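Astdale bench 2 - notebook
February 16, 2026
Belt task on the jeans, two arms, teleoperated. Entry by G. Borbély

Stopped the session after a fault on the right arm. Writing it down before I change anything, so the next person on this bench has the sequence.

What happened: right gripper was holding the belt next to the buckle, left was pulling the strap back through. On the pull the right gripper reported closed and holding, then opened by itself to the full limit. No open command in the log. The strap went slack, the left arm kept going on the last commanded velocity, and the jeans were dragged toward the front edge until I hit the stop. No contact with anyone. Operator was seated clear of the work area, as the sheet requires.

Third time this has come up. The first two I put down to operator error and did not log properly, my mistake.

From the log:
- gripper current on the right climbs to the limit and sits there for 200 ms
- driver flags overload, clears the flag, and re-homes the gripper
- re-homing on this firmware means opening fully first
- left arm gets no notice of any of this

So the opening is the driver doing what it was written to do. The setting came in with the Barredo driver update last May and it is on by default. Fine for a gripper with nothing in it. Bad for two arms sharing a load, and worse if the thing being held is heavy.

The overload itself is a separate question. Belt plus two layers of denim is thick and the operator squeezes hard to stop the strap sliding. Force setting on the right was 70 percent, left was at the usual 50. I don't know who raised it or when. The pads may also be worn, which would make people squeeze more. To check.

Also found: wrist view on the fast moves is close to useless for judging grip. At the moment of the fault the cloth is a smear and I could not tell from the wrist recording whether the strap had started to slip before the fingers opened. The current trace is the only good evidence. Log has 1,715 samples for the episode, saved under the Surik folder with the driver output next to it.
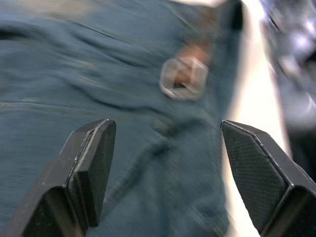
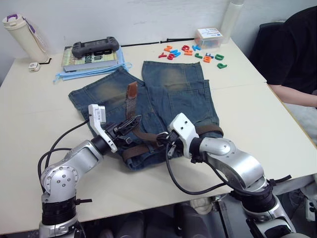

Changes made so far:
Automatic re-home disabled on both arms. An overload now holds position and raises an alarm.
Right force setting back to 50 to match the left.
Fault on either arm now halts both. Tested with the grippers empty by sending a false overload flag, 16 tries each side, both arms halted every time. Not yet tested under load.

Open points. Holding position on overload means the motor stays hot for longer, and I have no good number for how long it can sit there. Etness sold us the motors and I have written to ask. Until they answer, treat an alarm as a reason to release by hand command within a few seconds - don't leave it clamped while you go and read the log.

If the grip alarm goes off, keep your hands out until both arms show halted. The stop button was quick enough today but the jeans had already moved roughly a hand's width, and a hard object would have gone off the table.

Next: swap the right pads, repeat the belt pull at low speed, then at normal speed. If the current still climbs with fresh pads I will pull the gripper and look at the gears.

G.B.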